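Search workshop tips

Teaching a home-built arm to wipe a table

We built our arm in the shared workshop at Fellau, and wiping up a drink took longer to get right than any of the lifting jobs.

Use a folded cloth. A flat single layer slides under the fingers and won't lift. Fold it into a square with the hanging loop at one corner, so you have a second place to grab.

Keep the spill small and coloured. Plain water hardly shows on a white top. 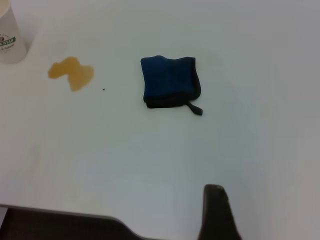

Spill on the left, folded blue and black cloth ready to pick up, gripper finger at lower right.

Move the fingers down slowly for the last bit. Ours pressed too hard at first and stalled the wrist motor. Dropping the speed to 7 on the Kuruc board cured it.

Wipe from the outside of the puddle inwards. Going straight across only spreads it. Check the rubber on the fingertips every 200 runs and clean off anything sticky with warm soapy water.

Recent tips
Quieter bearings for the Redetti slide
Sorting screws by length
Cable ties or tape?

Contact | © Wirnemport Workshop Pages | Back to top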